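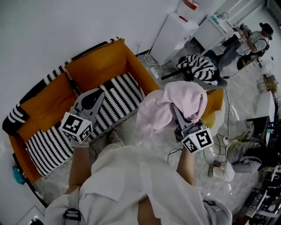 Montag, 17. Dezember 2018

Nachbearbeitung Grabung Lutach, Schnitt 3, Keramik aus der Zisternenverfüllung.

Kisten 11 bis 16 durchgesehen. Gesamtbestand Scherben jetzt 3.078, davon 231 Ränder. Böden und Henkel noch nicht getrennt gezählt, kommt nach der Pause. Kiste 14 war falsch etikettiert (Befund 42 statt 24), Zettel getauscht, alte Nummer in Klammern stehen gelassen. In der Datenbank noch nicht korrigiert.

Waschen: Die grautonige Ware verträgt die Bürste nicht. Bei zwei Wandscherben ist der Überzug an der Kante abgegangen. Ab sofort nur Schwamm, Leitungswasser, keine Einweichzeit. Trocknung auf Sieben bei Raumtemperatur, nicht auf der Heizung.

Anpassungen: Krater aus 24/110 hat zwei weitere Randstücke, Durchmesser nach Schablone 31 cm, erhalten sind knapp 30 Prozent des Umfangs. Bruchkanten frisch, also vermutlich beim Abbau mit der Hacke passiert. Geklebt mit Paraloid B-72, 40-prozentig in Aceton, Sandkasten über Nacht. Die Schulterscherbe mit Ritzlinie passt nicht an, obwohl Magerung und Farbe gleich sind. Liegt vorerst im selben Beutel.

Datierung: Ildikó Csizmadia hält die Profile aus der unteren Verfüllung für älter als im Vorbericht angegeben und verweist auf die Reihe aus Pernmont. Die Ränder mit Innenkehle sprechen dafür. Dagegen steht die Lampe aus Abhub 5, die deutlich jünger ist. Entweder Störung von oben - im Westprofil ist ein Tiergang dokumentiert - oder die Grenze zwischen Abhub 4 und 5 wurde im Oktober zu tief gezogen. Nivellement prüfen: Im Feldbuch ist bei Punkt 74 eine Ziffer überschrieben und nicht abgezeichnet.

Schlämmproben: Vier Eimer aus der Sohle sind durch, 0,5-mm-Sieb. Verkohlte Kerne, etwas Fischknochen, ein Bronzefragment ohne erkennbare Form. Bronze trocken mit Silikagel verpackt, nicht gereinigt. Die restlichen Eimer stehen im Keller, Deckel von Eimer 7 ist gerissen.

Zeichnungen: Tafeln 1 bis 4 nach Gál (Maßstab 1:3, Schnitt links). Tafel 2 muss neu, der Henkelquerschnitt ist um 90 Grad gedreht. Für die Dünnschliffe acht Proben an Levell vorgesehen, Liste liegt bei. Nur Wandscherben ohne Dekor, Mindestgröße 3 cm.

Offen:
Befundnummer Kiste 14 in der Datenbank
Feldbuch Punkt 74 mit Originalplan abgleichen
Foto der Lampe mit Maßstab wiederholen, Schlagschatten zu hart
Aceton nachbestellen
Krater nicht vor Mittwoch aus dem Sand nehmen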